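The Slow Hands Are the Good Ones

By Alina Bratu
January 2025

Most of the arguments I hear about teaching robots by demonstration are arguments about hardware. Should the person grab the arm and push it around, or sit back and drive it by remote control? I have done both for a living, first at Weno and now at Stamura, and I think the question gets too much attention. The person doing the showing matters more than the method, and we treat that person as an afterthought.

Take computer assembly, the job I know best. You have an open tower on its side, a tray with the parts stood up or laid flat in their places, and an arm over the top.

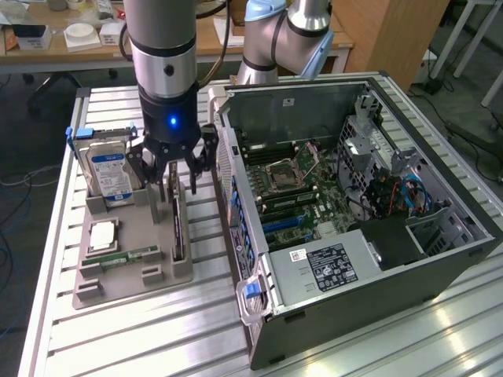

4 min read

A drive, a processor, a memory module, a card. Anyone who has built a PC at home will say it's a half-hour job, and for them it is. Then they sit down at the controls and find out how much of the job was in their fingertips. When you press a memory module into its slot, you feel it go. You feel it when one end is ahead of the other. Over a remote link most of that feeling is gone and you work with your eyes, which are slower and easier to fool.

So new operators hurry. They hurry because the work feels clumsy and they want the clumsy part over with. I did it too. My first 65 demonstrations at Weno were thrown out, and they deserved to be. I had finished the task in nearly all of them, but I had jabbed at things, backed off, jabbed again and got lucky. A machine that learns from that learns to jab.

Zübeyde Aksoy trained me after that, and her rule was to stop above the target. Bring the gripper over the socket, hold it there, look, and only then go down. It adds a few seconds every time. Managers hate those seconds. But the pause puts the decision into the recording where the machine can find it, at the same place in every run.

It also gives you time to use the wrist camera properly. From up close a board is a crowded place, with memory slots on both sides of the processor socket, all much alike.
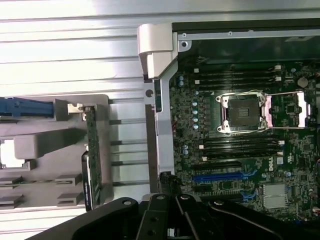 Where hand guiding wins, and where it doesn't

I don't want to be unfair to the people who prefer pushing the arm by hand. For big, simple motions it's quicker to learn, and you do get some feel back through the joints. At Ultport they taught a whole packing line that way, and I saw nothing wrong with the results.

Inside a computer case I don't like it. Your own arm is in there with the robot's. You block the cameras. You lean on the chassis without meaning to. And you end up placing the part with your strength and your wrist angle, which the gripper may not be able to repeat when you let go. With remote control, every move in the recording is one the robot made under its own motors. I'll give up some feel for that.

A plain gray practice board helps with either method. You can line up a card or a drive on it all morning, and a bad approach costs you nothing but the run. I'd keep new people on one for longer than most labs do.
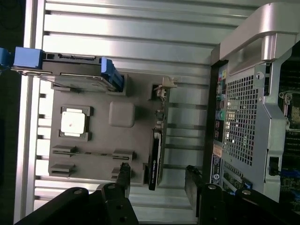 How many demonstrations does a task like this need?
Fewer than you would guess if they are clean, and more than you can afford if they aren't. At Stamura we kept 134 out of 800 for one memory task, and the policy trained on the 134 did better than the one trained on everything.

That figure bothers some people, who see the rest as waste. I see it as the price of letting tired people record late into a shift. We now stop each session after three hours, and we throw away much less.

What I'd like to see is operators treated as teachers – paid like it, named in the write-ups, asked what went wrong. The person at the controls knows which runs were luck. Şimşekoğlu has its operators mark their own bad runs before anybody else looks at them, and I think every shop should copy that. It takes one button.

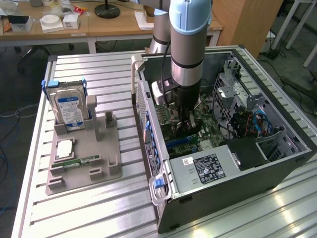

Arm and gripper inside the open tower, with parts still in the tray at left.

We'll start new people in February. They'll spend their first week watching, which they will find dull, and then they'll be told to slow down.

Filed under: Robots at Work, Opinion

Shares 65 | Comments 3

benchtop_ray
Agree on the pause. We had the reverse problem, an operator who paused everywhere, and the arm learned to hang in the air doing nothing. You have to pause in the same spots or it's no use.

M. Teller
You skip over cost. Hand guiding needs an arm and a person. A decent remote setup is a second purchase, and small shops won't make it.

Alina Bratu
Fair point about the cost. If I only had money for one arm I'd guide it by hand too, and keep my elbows out of the case.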